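Keeping the Table True
Inside the Brismont manipulation cell, where most of the maintenance is done on the furniture

Visitors to the Brismont laboratory tend to ask about the arm. Renu Sandhu, who has looked after the manipulation cell since it was commissioned, prefers to begin with the table. In her experience the arm asks for little beyond grease and an occasional cable, while the work surface needs attention every day.

The cell is used to teach a two-fingered gripper to pick up, turn and set down small objects. The gripper, supplied by Singhal, closes on anything up to 88 millimetres wide. Its rubber pads are replaced after 100 hours of use, or sooner if the edges begin to round. Worn pads let thin discs tilt as they are lifted, and a tilted disc seldom lands where it was sent.

The surface

Felt was adopted after a winter of trials on bare board, on which light pieces slid away from the fingers. It gives a little under the fingertips and protects them when the arm comes down too far. It also wrinkles. Each morning the cloth is brushed in one direction and drawn towards the back of the table, and its height is probed at 30 points. A reading more than 3 millimetres from the reference means that the cloth is lifted and laid again.

"People will recalibrate a camera twice before they think of smoothing the cloth," says Bhupendra Pathak, the cell's software engineer.

Setting out the objects

Board games entered the programme in February. Xiangqi was chosen for its round wooden pieces, which are alike in shape and differ only in the character on top. The sheet is laid at a slight angle, so that the software must find the grid for itself. Spare pieces are kept in heaps beside it, and household goods and soft toys share the table as distractors.
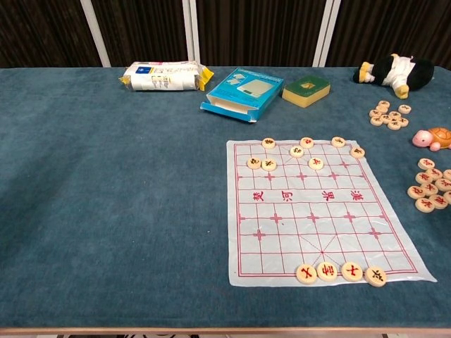 Checks before a run

Haf Foulkes, who runs the morning shift, works from a single laminated page. The pads are wiped and the fingers opened and closed through their full travel. The arm is sent to its home position and the offset is entered in Plasidach, the laboratory's logging system. An offset outside the limit sends the arm back for a full calibration, a job of two hours or so.

Repairs are entered in the same log. The most frequent entry concerns the wrist cable, which chafes where it passes the last joint. A longer sleeve, fitted by Foulkes in the spring, has reduced the number of stoppages, and a second is on order for the neighbouring cell.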